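Tuesday, quick ones before the school run. Mostly stains and marks this time since that's what the notes in the jar were about. Thank you to whoever wrote theirs on a biscuit wrapper, very readable.

## White tables and what they do to you

We put a white top in the kitchen at Pellside and I have learned a lot. It shows everything. Tea, turmeric, the blue off a cheap napkin. So:

- **Tea rings.** Baking soda, a few drops of water, paste like thick yogurt. Leave it on 12 minutes. Wipe, don't scrub. Second go if you need it.
- **Turmeric.** Dish soap first to get the oil off, then the same paste. What's left will fade if the table gets sun. Mine took most of a week by the window.
- **Ballpoint.** Rubbing alcohol on a cotton ball, dab, turn the cotton, dab again. Try a corner underneath first.
- **Marker.** Same as ballpoint but swear more.
- **Gray scuffs from the bottoms of plates.** Unglazed foot rings do this. Run your finger round the underside, if it feels like a nail file it will mark the table. Very fine wet sandpaper round the ring, a minute or so, rinse well. Melamine sponge for the marks allready there, light hand, it takes the shine off.

Never the green scourer. I did it once, there's a dull patch the size of a saucer and I put the fruit bowl on it.

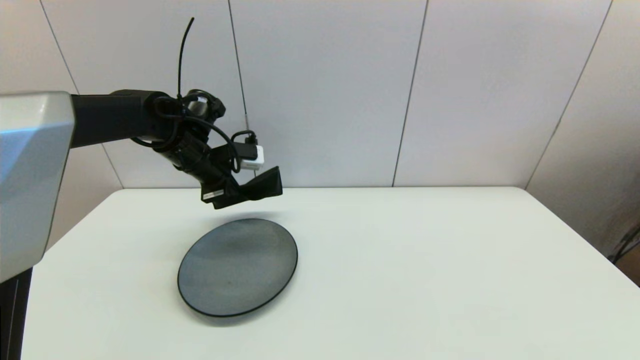

Sticky stuff from price labels: cooking oil, wait, rub with a thumb. Hair dryer on low if the paper won't lift. Peel slow and flat, not straight up. Then soap, or the oil just collects dust and you've swapped one problem for another.

Candle wax, let it go hard. Bag of ice on top speeds it up. Old library card to lift it. The color from a red candle may stay behind, alcohol gets most of it.

## Plates

Gladys Laizer sent three of these, I've shortened them, sorry Gladys.

Dark plates go chalky in hard water. Not worn out, just scale. White vinegar and warm water half and half, soak, wipe, rinse. Don't mix vinegar with bleach ever, not even "just a splash." Open the windows and leave the room if you already have.

Silver-gray lines on glazed plates are metal off the cutlery, not scratches. Cream of tartar and a bit of water, rub with a damp cloth. Really satisfying. Did a whole stack during the radio news.

Paper towel or a coffee filter between plates if you stack them high. Stack by size. Heavy ones low down.

Warming plates: only if they're the sort that can go in an oven, and put them in while it's cold. Gladys lost two in February putting them straight into a hot one.

## Cloths

You need fewer than you think and you need to wash them more. I keep 8 in the drawer. One a day and one for disasters.

Smelly cloth = it stayed wet in a heap. Hot wash, no fabric softener (it stops them soaking anything up), hang them open. Over the faucet in a lump doesn't count as hung.

Microfiber goes in on its own or it picks up every bit of fluff off the towels. Low heat to dry. If it's stopped working it's probably softener, one wash with a half cup of vinegar brings it round.

Old T-shirts are better for windows than anything you can buy. Cut the seams off first.
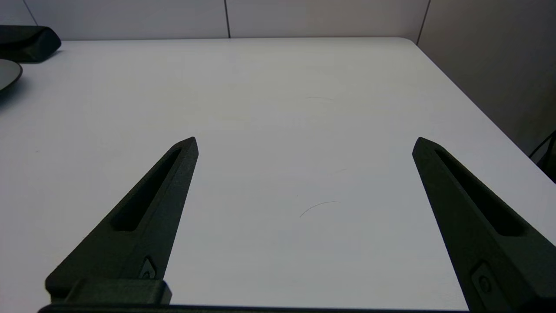 **WORKSHOP CORNER**

From Muireann Mulcahy, who has the bench at the back of Ó Néill's and gets asked these every day.

*Stuck screw.* Right size driver before anything else. Most chewed heads are from one size too small. Wide rubber band over the head, push hard, turn slow. Still stuck, drop of penetrating oil and leave it overnight. Leave it. Overnight.

*Loose screw in wood.* Toothpick and wood glue in the hole, snap it off flush, let it dry, screw back in. Two toothpicks for a hinge.

*Wood glue.* Needs clamping for less time than people fear but full strength takes longer than they want. Read the bottle. She gives a chair 48 hours before anyone sits on it.

*Wobbly table.* Check the floor first! Turn the table a quarter and see if the wobble moves. If it does then it's the floor. If it's the table, tighten everything underneath before you start folding cardboard. Felt pad on the short leg after that.

*Drawer that sticks.* Candle stub along the runners. Plain one, not scented, unless you want your socks to smell of fig.

*Sandpaper.* Write the grit on the back of every piece you tear off. In pencil it rubs off, use a marker.

## Bits that don't fit anywhere

Descaler for the Javo kettle, somebody asked. I use citric acid, one tablespoon to a full kettle, boil, sit twenty minutes, pour, rinse, boil plain water once and throw that out too. Ours holds almost 700 ml to the line so go up if yours is bigger.

Trash can smell: newspaper in the bottom under the bag. Change it when you change teh bag.

Garlic hands, salt and cold water.

Squeaky door, a rub of bar soap on the hinge pin will do till you find the oil.

Lids. Store them standing up in a dish rack inside the cupboard. Dumimbridge thrift shop always has a dish rack.

More notes in the jar please, especially anything about getting beet juice out of grout, mine is pink.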